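Search the shop
Search term... Go

Tradix Club 8 Putting Mat - £148

I've putted on this thing nearly every night since September, so I'd like to think I know it quite well by now. We only stock a handful of practice mats at Melport and this is the one I took home.

It comes rolled up in a tube with the cup, the ball stop and a little bag of weights for the corners. Give it a night lying flat with the weights on before you judge it. Mine had a hump at the far end for a day, then it settled down and I forgot all about it.

The pace is quick but fair (a bit like a decent summer green) and if you brush it the other way it slows down a touch. I'm a terrible one for decelerating on short putts and the printed lines have helped me no end!

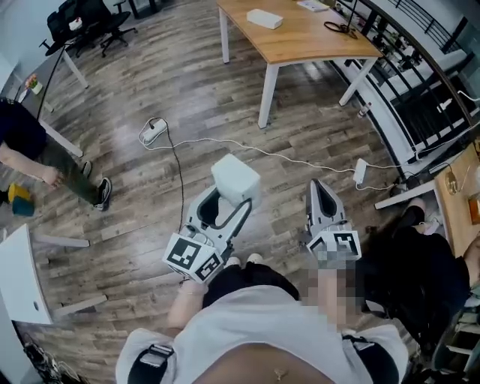
What size is it?

Laid out, it's 242 cm long and wide enough to stand a putter head either side of the line. You'll want a bit of room behind you for the backswing as well - I forgot that part and have moved the sofa twice.

It's happiest on a hard, level floor. On thick carpet the ball wanders off left or right depending on what's underneath, so check with a spirit level if you can be bothered. I was, eventually, and my hallway slopes.

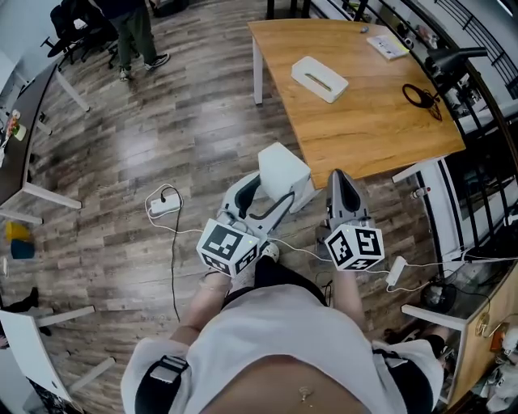

Both hands busy, over by the floor.

There are 2 cup sizes in the box, one normal and one narrow. Start with the normal one. The narrow one is for people like Rizwan Sethi in our repairs shop, who holed his first three and has been unbearable ever since.

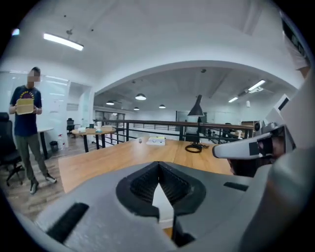
Parveen Dogar
Putting and practice gear, Melport

Delivery is free on this one and you can send it back if it's unused and still in the tube. If you'd like to try before you buy, ours is down by the putter rack, so bring your own putter and have a go. Spare cups and weights are sold separately.

12 comments | 8 shares

Related items
Trakus Alignment Sticks
Jatoi Mallet Putter
Tradix Spare Cup Set
Trakus Chipping Net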